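Teaching the arm to put pegs in holes by remote, any tips for a shaky hand?

Ariel Bautista
Hello all, hoping for some kind advice! I've been steering our arm through a shape-sorting task with the hand controller, so that it can learn from my goes at it. Picking up is lovely. Lowering the round peg into the foam is where I come unstuck, as I wobble over the hole and then push down too soon. I've done 30 goes now and kept the lot, wobbles and all (probably a mistake?).

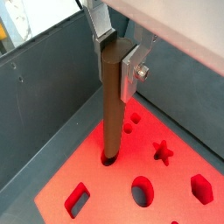
I'm also never sure whether to watch the wrist camera or look at the bin itself. Our Zorkora manual has one page on this and it's mostly about cables.

Archana Mathur
Oh, I remember this stage well! Turn your controller speed right down for the last bit, and get the peg upright before you go anywhere near the foam. Do try the wrist view for lining up, because that's what your arm will be learning from. As for the wobbles, I'd keep the ones where you drifted and then put it right, and bin any where you rammed the foam. Have a rest every so often too, my hands get dreadful after a long spell.

Gerardo Lacson
slow down and do more of them, 30 isn't many. mine took 3 evenings

Ariel Bautista
Thank you both, speed is down already and it feels much calmer!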